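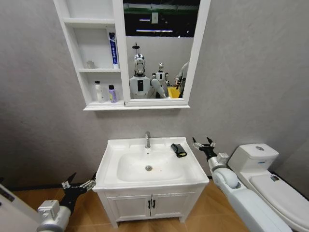

4.2 Where things live: the bathroom shelf as a shared memory

The most rewarding part of the diary study was the bathroom. We had expected kitchens to give us the richest material on household order, and they gave us plenty, but the 27 homes that kept a bathroom diary wrote more, and wrote with more feeling, than any other group. Of the 565 entries we coded, a surprising share dealt with a single shelf and what was allowed to stand on it.

Pattinasarany's idea of the "resting place" helps a great deal in reading these entries. An object has a resting place when people in the home can find it without looking. Toothpaste nearly always has one. Hand soap does too. Hair products, on the other hand, drift – they turn up on the cistern, the window sill, the edge of the bath – and the diaries are full of small, good-humoured disputes over who moved them.

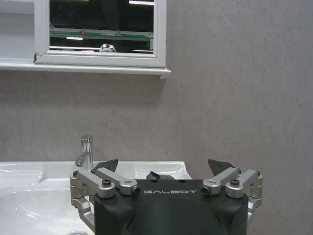

Drift was greatest in homes where two or more people got ready before eight in the morning. One diarist, whom we call Kiren, wrote that her shelf was "tidy at six and a jumble sale by half past seven". We love this line, and it fits the wider pattern well. In the quieter homes the same bottle could stand in the same spot for weeks, and people noticed at once when it had been moved.

Open shelves and closed cupboards also worked in different ways. Pisier argues that closed storage hides disorder and so lets it grow. Our diarists agreed only in part. Several kept everyday items on open shelves next to a mirror so that they could be reached while washing, and kept medicines and spare razors behind a door.

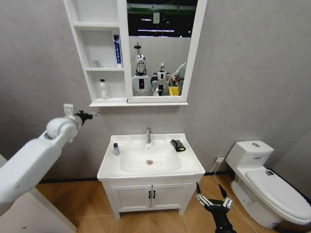 Figure 3. Open shelving beside a mirror, above a vanity. Toothpaste stands on the middle shelf.

The height of the shelf mattered more than we had guessed. Izzati Khoo's coding of the evening entries shows that parents of young children moved things up, one level at a time, as the children grew, and then forgot to bring them down again. Pendo Simiyu found the same habit in the follow-up interviews, in one case with a guest towel that had not been within easy reach for years. We return to the follow-up interviews in Section 5, together with the Emis checklist.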